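Week 5 handout: Baseload, peaks, and who pays for idle plants

Okay, so last time I ran out of clock right when things were getting good, and a few of you came up afterward asking about capacity payments. Let me back up and do it properly, and then we'll get to the Stoltden case, which you need for the problem set.

Start with the load curve. Take every hour of the year, find out how much power people used in that hour, and sort the hours from highest to lowest. You get a line that drops off a cliff on the left side, slopes gently for a long way, and then flattens out on the right. That's the load duration curve, and I will draw it so many times this term that you'll see it in your sleep. The flat bottom part is what we call baseload. It's the demand that's there at 4 a.m. when the whole town is in bed, all the refrigerators and pumps and hospital fans.

Now, which plants do you want running for that flat part? Classic answer: the ones that cost a lot to build and very little to run. Hydro on a big river, geothermal, nuclear. You've spent the money already, so you run them flat out and spread the cost over as many hours as you can. The plants on the far left of the curve are the opposite. A small gas turbine is cheap to build and expensive to run, and it may sit there doing nothing for most of the year (somebody still has to pay the crew, though!).

Elsa Viklund asked a great question about this in section. If the gas turbine only runs a few hours and gets paid the market price in those hours, how does it ever earn back what it cost? Well, there are two ways. Either you let prices go very, very high in those few hours, or you pay the owner something just for being available. The first is usually called scarcity pricing. The second is a capacity payment. Every market you'll read about in this course is doing one or the other or some messy blend.
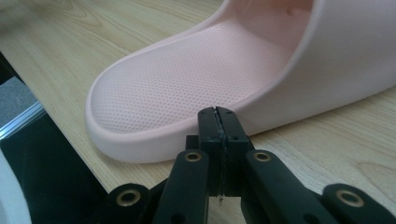
Bronisława Gajewski

Let's do the Stoltden numbers. Stoltden is our class utility, and in August its peak demand is 484 megawatts. It has a hydro station at Gunville, an older steam plant at Karaki, and a pair of peakers at Stinel. For the problem set, assume the Stinel units run 28 hours in the whole year. Twenty-eight! Work out what the price would have to be in those hours for Stinel to cover its fixed costs with no capacity payment at all. The cost table is on the back page of the problem set. I'm not going to spoil it, but if you get something under a dollar per kilowatt-hour, go back and check whether you mixed up kilowatts and megawatts. I do it myself at least once a term, usually on the board, with all of you watching.

Then do it over with a capacity payment. Same plant, same hours, but the owner gets a fixed check every month. What happens to the peak price, and who ends up carrying the cost? Careful with that second part. A customer who uses the same amount day and night pays differently under the two setups than one who only cranks the air conditioning on hot afternoons. Khang Ngô and Anas Hourani had a pretty lively argument about which one is fairer, and I'd like to hear it again with numbers attached.

A word on reserve margin, which the textbook rushes through. It's the capacity you have minus the peak you expect, divided by the peak. The part that trips people up is what counts as capacity you have. A wind farm has a number painted on its brochure, and that's the most it can ever produce, but you can't bank on all of it at 6 p.m. on a still evening. So planners give it partial credit. Hydro gets marked down too if the river runs low in late summer, and I'd keep that in mind when you get to Gunville in question 3.

Reading for next time is chapter 5, and skip the appendix unless you like matrix algebra. Tarek Obeidat has offered to share his spreadsheet for drawing load duration curves. It's on the course page, and it's much nicer than mine. Problem sets go in the box outside my office by noon. Please staple them, and put your section on the front.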